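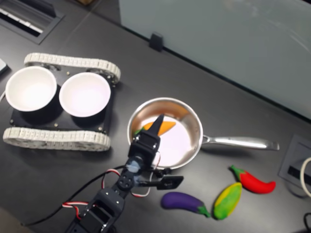
Notebook / Teleop demos / Alemneh arm

6 Sep 2019

Good day on the bench, and I want to get it down before I go home. We finally have the kitchen task in a form I like: toy vegetables, a steel pan, and Miltura (the little tracked platform with the two white bowls on top) parked next to it. The carrot in the pan is my favorite of the lot. It's light, it has an obvious fat end and an obvious thin end, and the leafy top gives the camera something to lock on to. Steel is shiny and throws glare everywhere, so if a policy can learn to find a carrot in there I'll believe it can find one anywhere.

I drove from the leader arm all afternoon. Since the August rebuild the follower tracks my hand so much better! Before, I'd close my fingers and then wait, and by the time the jaw moved I had already started correcting for it. Now I just reach. Celeste tried a few as well and was placing vegetables like she'd done it for years, although she grips from much higher up than I do. I kept her episodes in. Two people with two habits is good for us, I think, as long as we label who was driving.

Things I changed today:
Logger now writes the operator name into each episode (Ungate branch, not merged yet).
Leader trigger spring swapped for the softer one. Much kinder on the index finger.
Start pose is a bit higher, so the wrist clears the rim on the way in.
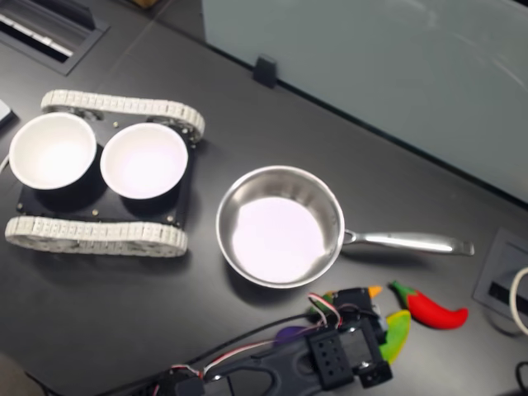
The start pose matters more than I expected. With the old one, every demo began with the same little sideways dodge to get around the rim, and of course the policy learned the dodge beautifully and did it even with no pan on the table. Funny to watch, no use to anyone. So from now on we start high, come down over the target, close, lift straight up, and only then travel. Slow is fine. Stopping dead in the middle to think is worse – the model picks up the pauses too, and then it sits there hovering.

Episode count stands at 973 in the Plondau folder, of which 725 are clean enough to train on. Most of the rejects are mine, from before the rebuild. I'd like to replay a few of them on Monday and see if trimming the ends saves any.

Also tried guiding the arm by hand with the torque off, for comparison. You feel the weight of the thing right away, and it's lovely for teaching a single grasp, but your own hand blocks the camera half the time. Remote control stays the main method. Hand guiding might still be great for the bowls, where the angle of approach is everything.
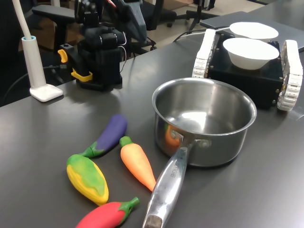
Abundio Galindo read this over and thinks I'm shuffling the vegetables too politely. His note: "Push them together until they touch. If every demo has a clear gap around the carrot, you're teaching it to pick from gaps. Do 10 ugly ones for each tidy one and see what the grasp does." He'd also like the pan handle turned to a new direction every 4 episodes, and he wants that in the log.

Fair enough, and I'm keen to try it. Ugly piles first thing next session, handle direction as a new field in the logger. Leader arm is on charge, Ungate branch pushed.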